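斯顿德港水果礼盒开放日走了一圈，钱花得值不值还两说

更新于2025年4月3日

先说结论：免费可以去，要花钱就再想想。

Stundport的这个开放日，宣传页上写的是“从果园到餐桌，亲手装一份果盘”。我是冲着“亲手”两个字去的。九月那次在Skoltville，主办方也说能亲手做，结果一群人隔着玻璃看了半小时传送带，出门发一袋果干，所以这回我没抱多大希望。

接驳车40分钟一班，我到的时候刚走一班，只好自己从路口走进去。签到处的姑娘很客气，递过来一张问卷，第一题就问我“一年在礼盒上花多少钱”。我填了零，她看了一眼，没说话。

前半段是讲解。Banville是他们的礼盒牌子，讲解员说一季能出2,000多盒，用的果子都经过McKinnon分选线，大小、颜色、表皮分三道筛。我问筛下来的去哪儿了，答曰“有别的渠道”。再问什么渠道，他就开始介绍下一块展板了。展板上还有一个“912”，字号很大，底下没有单位，也没有说明，问了两个工作人员，两种说法，一个说是品种编号，一个说是客服分机。

分选车间那天不开放，讲解员放了一段视频代替，音乐很响，果子在屏幕上滚得飞快。视频放完，有人鼓掌，我没有。

后半段才轮到装果盘。地方比宣传页上朴素得多，一间旧屋子，墙皮有些地方已经翘了，大桌子上铺着一块红红绿绿的格子布。说实话，我反倒觉得这屋子比前面的展厅顺眼。果子也是家常种类：橘子、猕猴桃、小番茄，还有深紫色的像李子的果子，跟礼盒广告里那种堆成塔的阵势没什么关系。

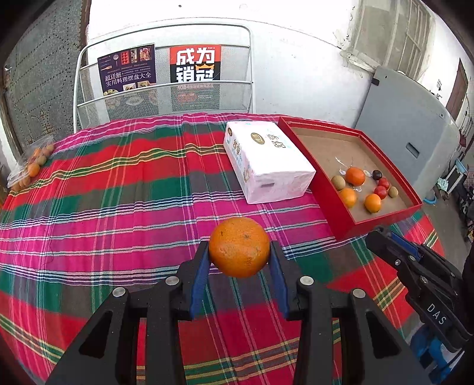
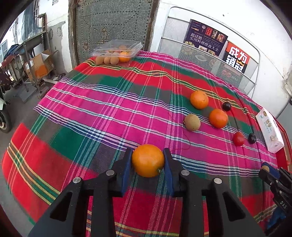 装盘桌上的橘子、猕猴桃和小番茄，两张都是在格子布这边拍的。

所谓“摆盘课”，核心内容大概是三句话：大的靠后，颜色错开，别摆太满。道理没错，可我妈过年摆果盘也是这么摆的，她没收过我学费。老师强调猕猴桃要跟橘子隔开，理由是“视觉上有呼吸感”。我倒更想听听哪种果子先熟、放在一起会不会催熟，这对真要送礼的人才有用。问了，得到的回答是“建议尽快食用”。

橘子我尝了一个，甜，皮好剥，籽少，这点不黑它。猕猴桃是硬的，得带回家放几天。小番茄味道一般，跟我楼下菜摊的分不出高低。

然后就是出口处的柜台，这一步哪家都不会省。标准礼盒卖383元，盒子确实挺括，打开来内衬占的地方也不小。我按自己平时买菜的价钱在心里算了算，果子值不到一半，剩下的都是盒子和那条缎带。销售说送礼送的是心意，我说心意我可以自己拿塑料袋装。

排在我后面的一对夫妻买了两盒，看着挺高兴，各人有各人的用法吧，公司送客户大概确实需要一个体面的外壳。

几条给想去的人：讲解可以跳过，直接去装盘那间，人少的时候能多待一会儿；别空着肚子去，试吃的量很小；问卷最后一页有个勾选框，默认同意接收推销短信，记得取消。我没注意，回来的路上已经收到两条了。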